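Sunita Halvorsen on the canned fish supper

Sunita Halvorsen was eating sardines straight from the can when I arrived at her kitchen in Tukstead, and she pushed a second fork across the counter before I had my coat off. "Try the oil," she said. "Everybody goes for the fish first. The oil is where the cook shows up."

She has been writing and teaching about canned food for 18 years, first in a newsletter she folded by hand and now in her Saturday classes at the Clarside Cooking School. I had expected a talk on thrift. I got nearly three hours on lemons, toast and the right way to treat a chickpea, and I left with a bag of things to try and a strong wish to go home and cook.

It started with her grandmother's pantry, a narrow room off the back hall. "She had plums, she had beans, she had mackerel in tomato. We lived a long way from a good market and she never once acted as if we were missing out. Opening something from the shelf was a treat. I think I was ten before I worked out that other people thought of it as camping food!"

Her first job was at Astesel, a small restaurant with 20 seats and a stove that only half worked. The owner, Evaristo Cirillo, let her put one canned dish on the menu in April, when the local vegetables were still thin and everyone was tired of squash. She chose white beans with anchovy, parsley and a great deal of black pepper. It sold out by eight o'clock.

"Evaristo was furious," she told me, laughing. "He had been making fresh pasta since six in the morning and the beans beat him."

I called Cirillo later to check the story. He disputed the word furious but agreed about the beans. "I still make them," he said. "I use more garlic than she does. Mine are better, you can print that."

What does she look for on the shelf? Halvorsen reads the back of the can before the front. Fish, oil and salt are what she wants to see, and if there's a fourth thing she wants to know why. She likes tomatoes whole, because she prefers to crush them herself, and beans that still hold their shape when you shake them gently in the colander. She keeps sardines for a year or more, turning the cans over every few months. "They soften. The bones go, the flavor goes round. Put one away and open it next to a new one, and then call me, because I want to hear about it."

We got to lunch by way of a long detour about butter. She toasted rye bread in a dry skillet, rubbed it with a cut tomato, and laid the sardines across it with pickled shallots she had started before I came. The shallots take 40 minutes in vinegar with a pinch of sugar. The rest took less time than it took me to find the plates. It was so good that I stopped taking notes.

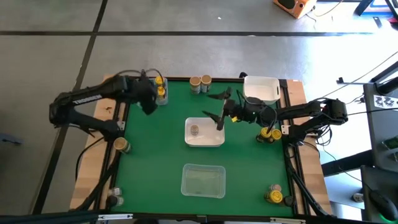
A single small can in a white tray, with two yellow-capped cans in a clear plastic cup.

Her classes cover the things she thinks people skip. Rinse chickpeas, then dry them well on a towel before they go anywhere near hot oil. Save the liquid from the beans for soup. Warm canned tomatoes slowly with half an onion and leave them alone. Tuna goes in last, off the heat, in big pieces.

I asked whether she ever gets tired of it. She was already up and looking for something at the back of a cupboard, and came out with a can of cherries.

"Have you had these cold, with sour cream?" she said. "Sit down. You have five minutes."

Sunita Halvorsen's next class at Clarside is on Sat 1 October. Bring an apron and a can opener.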